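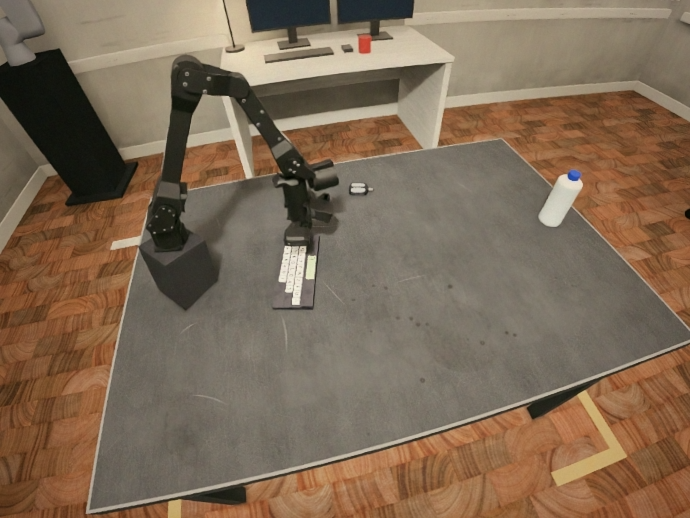
*dark gray table, reddish-brown wood floor*

# Descaling with citric acid vs. the branded stuff

**mavis_d**
OK, I need someone to talk me out of this or into it. I've had the Sivance pump machine since December and the manual says to use only their own descaling liquid, one bottle per treatment, every 200 shots. It's $12 a bottle. A bag of citric acid from the baking aisle costs next to nothing and lasts forever. Is there any real difference, or am I paying for a label?

**fparedes**
You're paying for a label. I've run citric on two machines for years. Tablespoon per quart of warm water, run half, let it sit, run the rest, then flush two full tanks.

**boilerplate_vg**
> You're paying for a label.

Maybe. What's in the boiler, though? Citric is fine on stainless. On aluminum I'd want to know more before I told a stranger to go ahead. Which model is it, Mavis? They changed the boiler at some point and the box looks the same.

**mavis_d**
The small one with the dial on the side. The manual says "thermoblock" and nothing about what it's made of. I wrote to support and got back a paragraph telling me to use genuine Sivance products for the best results.

**fparedes**
Of course you did. What else would they say?

**boilerplate_vg**
Them having a reason to say it doesn't make it wrong. Plenty of thermoblocks are aluminum. Leave a strong acid mix sitting in one overnight and you can pit it. I'd go lactic, or go weak with the citric and keep it short.

**szewing**
Can I ask a dumber question: how hard is your water? I see people descaling every few weeks on water that barely leaves a ring in the kettle. The "every 200 shots" number can't be right for everybody. It's a counter. It doesn't know what you're pouring in.

**mavis_d**
Not dumb. I have no idea. The kettle gets a thin chalky film after a month or so.

**szewing**
Then get a pack of test strips before you buy any acid. If you come out medium or soft I'd leave it alone until the flow slows down.

**ctroncoso**
Waiting for the flow to slow is bad advice, sorry. By then you've got flakes, and descaling knocks them loose and they end up in the valve. Ask me how I know. I had a Flaltik that went 600 shots without a treatment and the first descale killed the steam wand.

**szewing**
Or the wand was on its way out and the descale got the blame. One machine isn't much to go on.

**ctroncoso**
It worked the night before. But fine.

**fparedes**
Has anybody here tried those Iminberg filter pouches you drop in the tank? The ad says no descaling, ever. I don't believe a word of it but I'd like to see someone's before and after.

**boilerplate_vg**
Used them for 3 months. Shots tasted the same to me. Kettle filled from the same tank water still got its film, maybe a bit less. I wouldn't buy them again. "Ever" is a long time for a teabag full of resin.

**mavis_d**
So where I'm at: test strips first, then a weak citric mix, no soaking overnight. Does it void the warranty?

**boilerplate_vg**
Read the actual wording. Mine says damage *caused by* other products isn't covered, and that's a lot narrower than what support will tell you on the phone. Keep one of their bottles on the shelf if it helps you sleep.

**ctroncoso**
Or spend the $12 until the warranty runs out and experiment afterward. It's two or three bottles. I know that's boring.

**fparedes**
It's also what they're counting on.

**mavis_d**
Strips ordered. I'll post the number when I have it.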